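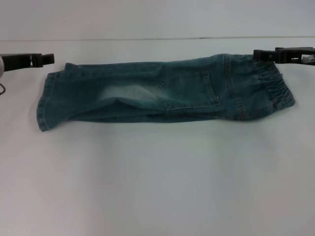
How should elastic-waist jeans be folded so that they stack flat? Lay one leg over the other, smooth the seat, then fold the hem up to the bottom of the waistband and fold once more.

The gathers are the thick part. Elastic pulls the denim into ridges, and a pile with every waistband at the same end starts to lean at 5 pairs. Alternate the ends. Chelsea Rowbotham uses a finished width of 23 cm for the shelves at Valdebenito, and adult sizes up to a 135 cm waist will fold to it.

Patch pockets should lie flat before the first fold. Run a hand from the pocket opening to the point; a turned corner presses a crease into the leg that takes an iron to remove.
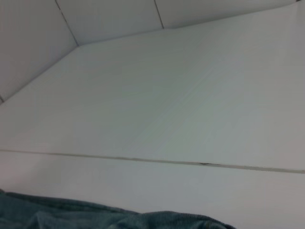 The folding surface matters as well. It should be smooth, wiped down and wider than the garment is long. Joints between panels collect lint and need a dry brush first, then a damp cloth. Pale denim shows grey marks quickly, so fold it before the dark pairs.

Ignacio Cáceres will collect folded stock in March. Please keep children's sizes in a separate pile.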